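Behind the scenes at Hafstein, mostly in the corridor

Posted Dec 4, 2025 in Away Days and Other Mistakes

Hafstein have won one match since the clocks went back, so the club threw its doors open. I assume the thinking was that if you can't give people a result you can at least give them a look at the boiler.

The open day ran from ten until three, cost 12 euros, and included a tour of the Valtmont Stand, a session at the training pitches and a voucher for a hot drink. I went with my brother-in-law, who supports Kunelel and was told to keep his scarf in his bag. He kept it in his bag with four inches of it showing.

We were sorted into groups at the main gate by a system of coloured wristbands. The wristbands for Green had run out, so Green were given a second lot of Blue and told to remember they were Green. This held up until the first staircase.

Our guide was Oana Chiriac, who played left back for the women's side for nine seasons and now runs the academy's under-fourteens. She walks at the pace of somebody tracking back. Within five minutes we had lost a man in a cream coat and had to wait for him by the fire hose.

The home dressing room is smaller than it looks on the club's channel. The benches go round three walls and the fourth has the tactics board, which had been wiped, although if you stood by the physio's table and tilted your head you could still make out a back three. My brother-in-law stood by the physio's table and tilted his head for quite a long time. Chiriac moved us along.

The away dressing room is smaller again and has a pillar in it. It has always had a pillar in it, she said, and the roof would have views about its removal. She showed us where visiting captains like to stand so that the whole team can see them, and it can't be done. At least one person on the left is always taking the half-time talk on trust. Hafstein's home record being what it is, I'd put in a second pillar.

Then the tunnel. You do get a lift from it, I'll admit that. It slopes upward so that the first thing you see is the top of the far stand, then the crossbar, and then all that grass. A boy of six or seven ahead of us ran out with both arms up and was called back by a man with a radio because the pitch was resting. He'd scored by then in any case.

We learned a good deal about the pitch. It was relaid in the summer, there's a bad patch in front of the east goal where the stand keeps the sun off from November onwards, and the lamps they wheel out at night cost more to run than the reserve goalkeeper. (Chiriac's line, and I think she'd used it on Blue.) It did look thin down there. Anyone who saw the equaliser against Avov skid under the keeper will know the spot.

Lunch was a sausage in the concourse. The hot drink voucher was valid at kiosk two, which was shut, and kiosk five honoured it after a conversation. There was a queue for photographs in the dugout that went back past the toilets, and a table where you could write a message to the squad. I read a few. They were shorter than the ones online and a lot kinder, with the exception of one that just said "CORNERS" and had been underlined until the pen went through.

He or she has a point. Hafstein have scored from two corners all season and one of those was given as an own goal until the Tuesday-league level of defending was looked at again on video.

In the afternoon we went out to the training pitches, where the first team did forty minutes of what I'd call visible training. Rondos, some sprints, a finishing drill in which the finishing was about as you'd expect. The midfielders were very sharp in the small squares. I have never understood how a side that can keep the ball in a space the size of my kitchen loses it so often with a whole pitch to play with, and nobody on the touchline was taking questions.

The head coach, Þórey Bech, did take questions, afterwards, indoors, standing up. I thought she was good. She was asked about the winter window and said there'd be one. She was asked whether she'd go to a back four and looked at the ceiling before saying that it depends who is fit, and right now the people who are fit are three centre halves. Somebody asked what had gone wrong in the second half against Kunelel and she said, "We came out for it." My brother-in-law laughed so loudly that the rest of the scarf fell out.

The one awkward moment came over season tickets. The adult price in the Valtmont Stand goes up next year from 580 to 698, and a woman at the front wanted to know what the extra was for. Bech said, fairly enough, that she picks the team and doesn't set the prices. A gentleman from the commercial side then said several sentences. I wrote them down and have since been through them twice without finding a verb. If the club wants some advice for next time, it is to put him on before the sausage.

We were back out on the road by ten past three, with a free pennant each and last year's fixture poster. Chiriac stood at the gate shaking hands and telling every child under ten to work on their weaker foot. She told me as well. I'm fifty-three.

A few practical things for anyone going to the spring one. Park at the swimming pool, as the club car park is used for the bouncy goal. Get the early tour, before the guides have told all their jokes. The shop gives ten per cent off on the day but not on the new third shirt, and you'll see why when you see the new third shirt. Bring a coat for the training session, which is on the side of the hill where the wind comes from.

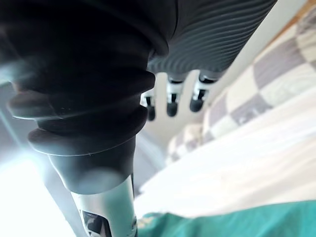
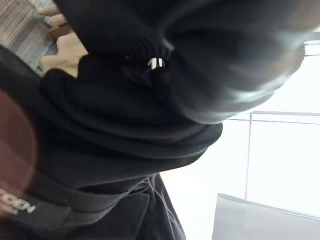
Black rubber rings in the first, and in the second a lot of black fabric with one small bright clip.

Next up is Avov away, by coach, leaving at an hour I'd rather not print. My brother-in-law has asked if there's a spare seat. There is, and he can have it if the scarf stays at home.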